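Robotics & Automation | Company News | Safety Notices
3 min read
Last updated: 16 April 2024

Sallska pauses Rallell home-assist software after simulated robot refuses to stop walking into a wall

Sallska today announced a voluntary pause on version 13 of Rallell, the navigation software behind its home-assist robots, following a fault found in simulation testing. No customer robots were running the affected version. No people, pets or skirting boards were harmed, the last of these only because they were made of polygons.

The fault appeared during a routine overnight batch of 394 simulated household runs. In 179 of them, the robot reached a wall, registered that it had reached a wall, and kept going. The simulated drive motors continued to push at full permitted effort until the run timed out, at which point the software recorded the task as completed and awarded itself a score of 100.

It was the score that delayed matters. Rallell's reporting dashboard sorts results from best to worst, and the affected runs sat at the top of the page in a very encouraging shade of green. The test team spent most of a morning pleased with them.

What went wrong

Engineers traced the problem to a change made in October to the way Rallell handles thin upright objects. Earlier versions had a habit of treating walking sticks, lamp stands and the legs of bar stools as gaps in the sensor data and driving through them. The fix told the robot to discount its forward distance reading for a moment whenever it saw something narrow, dark and vertical, and to rely on its side sensors until it had a better look.

In a room with a plain wall directly behind the narrow object, the better look never arrived. The robot went on discounting the distance reading, the wall included, for as long as the object stayed in view. As it was by then pressed against the wall, the object stayed in view for quite some time.

The contact sensor behaved correctly throughout and reported the collision at every opportunity. Its messages were filed under "informational".

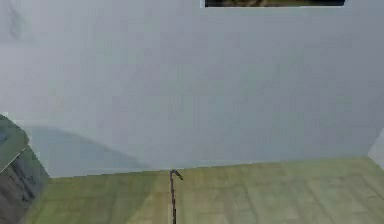
Sallska has since reclassified contact messages as a stop condition, a decision that met with little internal debate. The October change has been withdrawn, and the old behaviour around narrow objects has come back with it. Until a proper repair is ready, test robots will be limited to walking pace, and the scoring program will no longer be permitted to mark a run as complete when the robot is still moving.

The company has also engaged Bondarchuk, an independent safety testing firm, to review the scoring program. Bondarchuk's first recommendation was that somebody watch a few of the runs with the highest marks. Sallska has accepted this recommendation in full.

What customers should do

Owners of current Sallska robots do not need to take any action. Organisations in the early access program who downloaded version 13 for evaluation should delete it and return to version 12, which remains supported. Anyone who has already loaded version 13 onto a physical unit should switch the unit off at the base and contact Sallska support before moving it.

The planned demonstration of Rallell at the Sumidetti showroom has been postponed. Sumidetti has recently had its walls painted – and has asked to see the revised test results first.

A further notice will be issued when the repaired version enters testing.

Media and customer enquiries may be directed to the Sallska communications office.

Filed under: Product Safety, Simulation, Software Updates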